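Plastic dishes for every day: who still uses the bright ones?

ludivine_g
Oct 9, 2019
OK so I need to gush for a minute and then I have a real question. My sister handed down a big mixed bag of colored plastic bowls and tumblers when she moved in August, and I figured I'd keep them for the yard. Well, they never made it to the yard. They've been on our kitchen table every single day since and I love them! Breakfast looks like a birthday party. My five-year-old sets the table on her own now, top to bottom, because I don't have to hover over her with the stoneware.

The question is storage. Do you nest by size, or keep each color together? Right now everything is in one deep drawer and it's a landslide when you open it. Also, is anyone putting theirs in the dishwasher, top rack or otherwise?

Ludivine Gautier (new here, hi!)

potluckpaula
Welcome! By size, always. Big one on the bottom, work your way up, tumblers in a separate stack. I had mine by color for a while and it looked so pretty, and then every time I wanted the mixing bowl I had to lift out four things.

tinkettle
Going to disagree with Paula right away, sorry Paula. Color all the way! Each kid in this house has a color. If there's a dirty blue cup on the stairs I know who to yell for. Sizes sort themselves out when there's only a couple of each anyway.

potluckpaula
But then you're stuck when somebody's color is in the wash. We tried this. There were tears over a green cup.

tinkettle
There are tears over everything here, the cup is the least of it. They can rinse it.

dagny_b
Oh, my favorite subject. I have bowls from two lines, Brornitz and Skidesen, and they do not nest with each other at all even though they look the same across the room. The Brornitz flare out more at the rim, so the Skidesen sinks in halfway and sticks. If your bag is mixed, Ludivine, that could be your landslide. Try sorting by shape of rim first and see if it calms down.

Dishwasher: top rack, no heated dry. I warped a good one on the bottom rack and I still think about it.

Dagný Blöndal

ludivine_g
Sorting by rim!! I never would have thought of that. Going to pull the drawer apart tonight after bedtime.

HankInTheShed
I'll be the grump. Plastic scratches, it holds on to tomato sauce, and it never feels really clean after a year or so. We went to plain glass and have no regrets. A Chiriac glass bowl goes in the microwave, the fridge and the dishwasher and comes out looking new.

potluckpaula
How many have you broken though, Hank?

HankInTheShed
2. In a long time.

tinkettle
We broke more than that over Thanksgiving!

dagny_b
I agree with Hank on the microwave, for what it's worth. I don't heat anything in mine, ever. Cereal, salad, popcorn, cut fruit, bread dough. And for tomato sauce I wipe with a paper towel before washing and it mostly behaves. A paste of baking soda and water left on overnight gets the orange ring out of the light ones. The dark ones don't show it.

ludivine_g
Drawer report! Dagný, you were right, I had two kinds of rim in there. I spread them out on the table first so I could see the shapes next to each other, which I really recommend, it makes the matching so much quicker than digging around in the drawer. A green cloth makes every color pop: 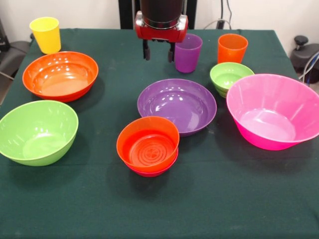
Bright tumblers and bowls on a dark green cloth, small green ones stacked up at the right.

tinkettle
That pink bowl!!! I need that pink bowl. That's a whole batch of potato salad right there.

potluckpaula
I'm in love with the shallow purple one in the middle. More of a plate than a bowl, perfect for pasta. Try nesting that with anything though, it's going to sit on top like a hat.

dagny_b
Wide shallow ones go upright at the side of the drawer, like files. Don't fight with them.

And I see the little green cup tucked in with the little green bowl. I do that too, saves a spot. Just make sure both are bone dry or they lock together and you'll be running them under warm water to get them apart.

HankInTheShed
I'll admit the orange looks nice on that cloth. Still not eating chili out of it.

ludivine_g
Hank, I'll take it!

I went with size in the end, with the rims kept apart, and the tumblers stand in a Zorkow bin on the low shelf where my daughter can reach them. Drawer opens and closes like a dream. She's already asking if we can do one color a day, so tinkettle may win this yet.

tinkettle
One color a day is genius. Monochrome breakfast. Doing it.

potluckpaula
Don't start with yellow, you'll use up the only cup and then it's war.

dagny_b
Does anyone know if the Skidesen small bowls are still around? I'm down to one and I'd happily trade a couple of Brornitz tumblers for a pair. Any color except brown.

MarnieK
Dagný, check your messages, I have a stack of the small ones in the basement and my husband would like the shelf back.

40 comments | 200 shares
Contact us | Copyright 2019 | Back to top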